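Bin there, sorted that

Filed under: Home, Decluttering, Small Wins

September always makes me want to empty a drawer. This year it was the junk drawer, the awful one by the back door, and I gave myself 30 minutes. Marlene Doucette swears by dumping everything out first — so I did!

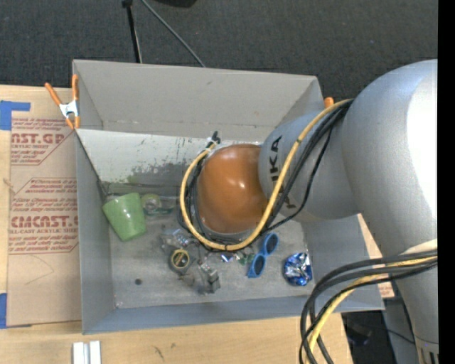 Small stuff is my downfall, because I'll happily shuffle it from drawer to drawer for years. A big open bin fixes that for me. Tall sides, scuffs and all, set on the table where I can reach in, and nothing rolls onto the carpet. I kept two pens and a tape measure.

Recent posts
The Sokby shelf, one year on
My 59-cent hook trick
Soup for a crowd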